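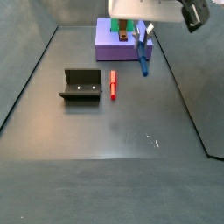

Opening (5 minutes, before the handouts go around)

Good evening, everybody, and thank you for coming out on a Thursday. I'm Zanele Coetzee, and I've been invited over from Flanbridge to talk to you about something I have been fond of for most of my life, which is the business of putting one part into another part. Leave the first slide up while people find their seats. Let them look at the colors.

Say hello to the Odton Makers' Evening people by name if they're in the front row. Thank them for the tea.

Then start with the box at my grandmother's house. She kept a biscuit tin of odd pieces under the sideboard, bits of old puzzles and bits of games, and on rainy days we were allowed to tip the whole lot onto the rug and see what went into what. Most of it went into nothing. But every so often you'd find a peg and a hole that had clearly been made for each other, and oh, the pleasure of that! I still get it. (Don't let this story run on. It ran on in September and I lost the last section.)

What I mean by a small assembly

Go back to the slide. A purple base, low and wide. A green block up on it, toward the back. A brown square piece in front of the green, and if you look at the end of the brown one there's a round hole in the middle. And then the blue peg, out by the front corner, not in anything.

Ask the room: where would you put the blue one? Give them time. People are shy with the first question and then you can't stop them.

Somebody will say the brown piece, on account of the round hole. That's a good answer and I want to praise it, and then ask how they knew. They knew from the shape. We read holes the way we read door handles, without thinking we're reading anything at all. A child of 2 does it, and so does a plumber. This is the bit where I hold up the jar lid and the wrong jar.

If someone talks about color, welcome that too. Four strong colors make it very easy to talk across a table. "Pass me the brown one" is a much nicer sentence than "pass me the medium one with the hole, no, the other one." When we were choosing pieces for the Lekota workshops I argued for strong colors for just this reason, and I would argue for it again.

Bases, and why I love a dull one

The base gets no attention from anybody. I want to spend a few minutes being kind about it. A base holds the others in their places and gives you something to measure from, and it lets you pick up where you left off after the phone rings. At the Plutdale repair table we had a drawer of 1,539 loose parts, all cleaned and sorted by a very patient group of people, and what we were always short of was something plain and flat with slots in it to stand them in.

Mention the muffin tray trick here. Pass the tray around.

Slots and holes (next slide)

Before I click on, tell them to look at the edges this time, where one color meets the next.
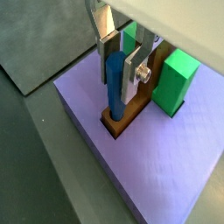
Taking our time over the fit

Let them enjoy it a moment. The brown piece is in its slot, and the blue peg is standing in the hole in the front ledge of the brown. The green block has a slot of its own, off to the right, and there's a bit of another green one farther back for anyone with sharp eyes.

Point to the thin dark line at the foot of the brown block. I could talk for an hour about that line, so I must not. It's a gap. Too little gap and you're pushing and sighing and getting red in the face, too much and the thing wobbles about like a loose tooth. My late uncle used to say he could judge a carpenter by his gaps, and he said it at weddings as well, unfortunately.

Point to the rounded top of the peg too. Ask whether they'd like a rounded end going into the hole as well. Most hands go up. Talk about shoelace tips, tent poles, the end of a good knitting needle.

Now the order. A part that sits inside another part has to wait for somewhere to go, although with the brown and the blue you could make a case for joining those two first and setting the pair down together. I've seen grown sisters fall out over this. Let the room argue a little, it warms them up for the tables.

At the tables (up to 30 people, so share)

Everyone takes a base and whatever pieces they like from the trays.
First go: build it without speaking.
Second go: one person builds with eyes closed and a neighbor talks them through it. Plenty of laughing here, let it run.
Swap seats and take somebody else's apart, slowly, feeling where it sticks.

Questions

Someone always asks about lost pieces. Tell them about the button that lived in the chess set for years.
Leave the trays out until the hall needs locking. Collect the muffin tray!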